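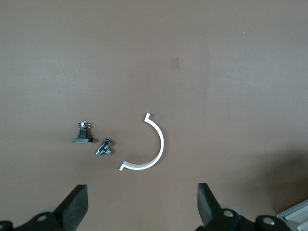 Tabletop

A tabletop is the flat upper part of a table, and the part for which the rest of the table exists. Legs, rails and stretchers hold it off the floor at a height that suits the person using it, or more often the person who built it. In everyday speech the tabletop is simply called "the table," and a speaker who says that something is on the table is rarely thinking of the legs.

Terms

Furniture makers use "top" for the whole slab and "field" for the area inside the border. The border itself may be called an edge, a lip or a banding, depending on whether it is part of the top, raised above it, or glued on and due to come off. The underside has no agreed name. It is usually left unfinished, and its main visitors are children and people who have dropped something.

History

Early tops in many regions were loose boards laid across trestles and put away after the meal. The English word "board," in the sense of meals supplied with lodging, comes from this practice. The fixed top arrived gradually, as households gained rooms that did not have to be three other rooms by nightfall.

Extending tops followed. The draw-leaf table hid two extra leaves under the main one and let them slide out from the ends. The drop-leaf used hinges, and the gateleg added a swinging support for the person seated there to bang a knee against. Later designs used a separate leaf kept in a closet, where in many homes it remains.

The Parurstead pattern

A regional type, the Parurstead top, was made in the mill town of that name for boarding houses and canteens. It is long, narrow and very slightly dished toward the center, so that spilled soup would gather in the middle of the table and stay out of laps. The joiner Ingvar Kjærgaard, who ran the largest shop in town, defended the dish as a kindness to the diner. His critics pointed out that a pencil put down anywhere on it would also end up in the soup. The shop's surviving order book lists 366 tops, all of them charged at the same price whatever their length, a policy that made Kjærgaard popular with large canteens and no one else.

Flat versions were sold under the name Pistcombe, after the village where the finishing was done. Collectors tell the two apart with a marble. The test is reliable on any floor that is itself level, a condition seldom met in the houses where these tables are found.

Size and height

Dining tops are commonly set between 28 and 30 inches from the floor, and desks fall close to the same range. Coffee tables are much lower, at a height well suited to shins. Width matters more than most buyers expect. A narrow top brings people closer together and leaves no room for the food, while a wide one holds the food and makes everyone shout.

Color and finish

Makers have long preferred browns, grays and other muted shades for working tops. A matte finish throws back less glare than a gloss one and is kinder to the eyes over a long day. A gloss finish is easier to wipe, and shows at once whether anyone has wiped it.

Wear

The literature on tabletop wear is small. Its best-known work is "Rings and Scratches," by the restorer Nivaldo Quintana, which ran to 89 pages and one printing. Quintana sorted marks into rings, scratches, burns, dents and "signatures," the last being marks the owner will not have removed under any circumstances. He held that a top reaches its final appearance in its first few years and that everything afterward is repetition. Coasters are treated in a footnote.

The opposing view is associated with the Thorlacius workshop, which stripped and refinished every top it was sent, including two sent only for a wobbly leg. Quintana's review of its catalog is short and cannot be called friendly.

Etiquette

Rules about the tabletop mostly concern elbows. The ban on them is old and widely repeated, and is generally relaxed once the plates are cleared. The town of Gornosport is sometimes said to allow elbows during the fish course. Residents deny it.

See also

Coaster
Gateleg table
Trestle
Workbench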